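Why does every help page assume I already speak the language?

posted by tallgrass_deb

I spent my whole evening trying to set up the new Nonlow box my internet company sent, and I want to throw the booklet in the creek. Page one says "connect to your SSID." Page two says "if your gateway is in bridge mode, skip this step." I have no idea if my gateway is in bridge mode! I don't even know which one is the gateway!! I'm not a dumb person, I do payroll for 50 people, but I felt about as smart as a sock. Is there a plain word list anywhere? 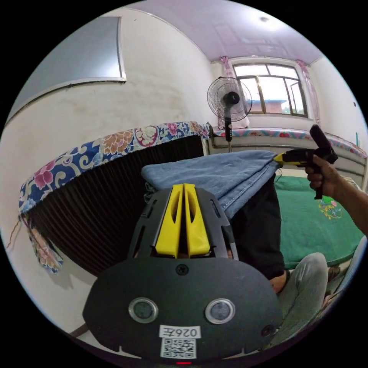
Dullgate, 2025-08-12

Adding this part after supper. I called the help line and the guy was nice enough, but he said "firmware" four or five times and when I asked what it was he said "it's the software on the hardware." OK. Thanks. I wrote it down like it meant something.

reply by mossy_router

SSID is just the name of your wifi, the thing you pick from the list on your phone. Gateway is the box from the company. Bridge mode means the box is letting some other box do the work, and if you never bought another box you can skip that whole page. Firmware is the program that lives inside the box and runs it. You're fine, these booklets are awful.

reply by pepperjack77

Going to disagree a little here. The words are there for a reason. If the booklet said "the name thing" and "the box thing" then the first time you called for help you'd both be lost. I learned maybe ten of these words years ago and it saved me a ton of grief. My mother-in-law learned them too and she's the one people call now. 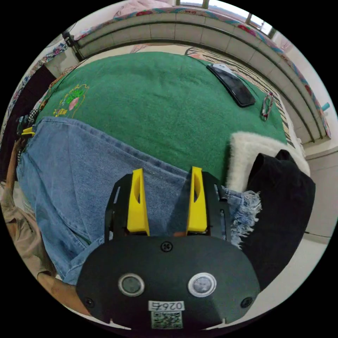
And I'd say the same for phones. People pay 400 dollars for one and then won't spend ten minutes finding out what storage and memory mean, and they end up mad at the store when it fills up with pictures.

reply by tallgrass_deb

I don't mind learning words, pepperjack! I mind that they use them BEFORE they tell me what they mean. There is a word list in the booklet – I found it – on the inside of the back cover, in print so small I had to take my glasses off and hold it up to my nose.

reply by quietporch

The old Faulkner manuals used to put the meaning right there in the margin next to the word. I kept mine long after the modem died (it's in the drawer with the takeout menus). My new Nerano one came with a card that has a square to scan and that's it, so you need the internet to read how to get on the internet.
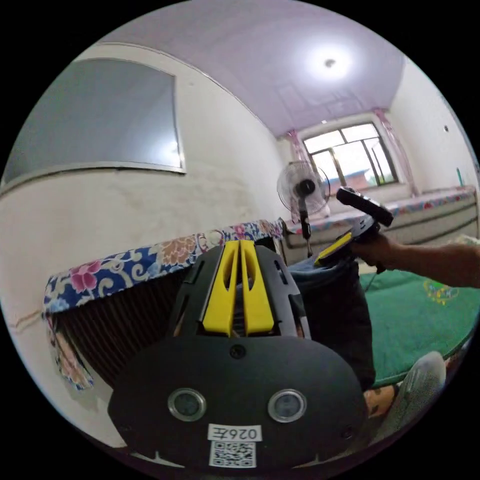 I got around it by using my phone's data, but my neighbor doesn't have a data plan and had to come over and sit in my kitchen to read hers. We had pie so it wasn't a total loss.

reply by mossy_router

Ha, yes, the scan card. I counted the pages once the Nerano one finally loaded as a download: 411. And only 2 of them are about getting connected. The rest is safety notices and other languages.

reply by pepperjack77

OK I'll give you that one, the scan card is dumb. I still think a person should know what a router is by now though.

reply by tallgrass_deb

Well, now I do. One more, and then I'll leave you all alone. The booklet keeps going on about "dual band" and my phone shows two wifi names, one with a 5 on the end.
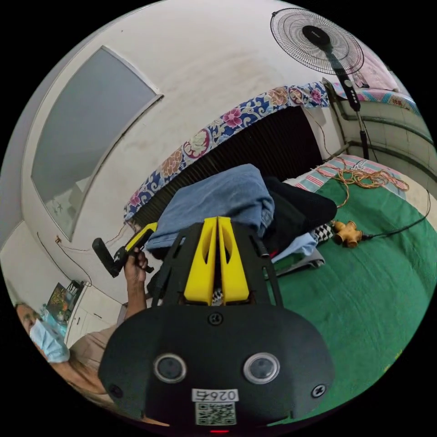 Which of the two names am I supposed to pick?

Either one will get you online. The one with the 5 is usually faster when you're close to the box, and the other one reaches farther through walls, so try the plain one for the back bedroom. – mossy_router

reply by tallgrass_deb

Picked the 5 for the den and the plain one for the bedroom TV and both are working. Going to bed!

Comments (3)

hollyhock_lane: Found this while looking up bridge mode. I had the same booklet back in May and gave up at page two. Saving this.

gus_on_the_hill: Pepperjack is right, learn the words. It doesn't take long.

two_left_mittens: Learn them from where, Gus? The back cover?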